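Wunwood Supported Housing Program
Progress report to the Meltell Fund
Reporting period ending January

1. Summary

The program provides furnished rooms and tenancy support to young adults leaving foster care. During this period 65 residents held signed agreements, and six moved on to leases in their own names. Two planned move-ins were postponed while the heating system at the Nørgaard building was repaired.

2. Occupancy and furnishing

All rooms in the east wing are now in use. Under the revised furnishing policy, each resident receives a bed, a desk and a grant of $200 for bedding and household items. Residents choose these items themselves. Kaja Kuusk, who manages the grants, reports that most claims were settled within the month they were filed. Late claims mainly involved missing receipts, and the claim form has been shortened.
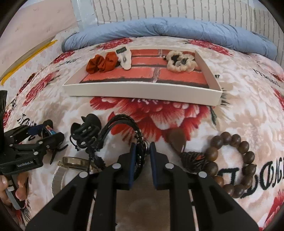
A bed with a floral bedspread, a rolled light blue comforter and hair accessories.

3. Tenancy support

Rocío Vergara continued the weekly budgeting sessions. Attendance fell during the holidays and recovered in January. At the request of residents with weekday jobs, a second session was opened on Saturday mornings. Individual meetings covered rent payments, utility accounts and the notice period required when leaving a room.

4. Issues and changes

The heating repair was completed by Parnano under the existing service contract, with no added cost to the grant. The position of evening support worker remains open. Asger Kirkegaard is covering three evenings a week until it is filled, and the savings on this budget line are shown in the attached statement.

5. Next period

We plan to complete the two postponed move-ins, fill the evening position and begin exit interviews with former residents. We request approval to carry the unspent staffing funds forward into the next period.

Submitted by Ilse Postma, Program Director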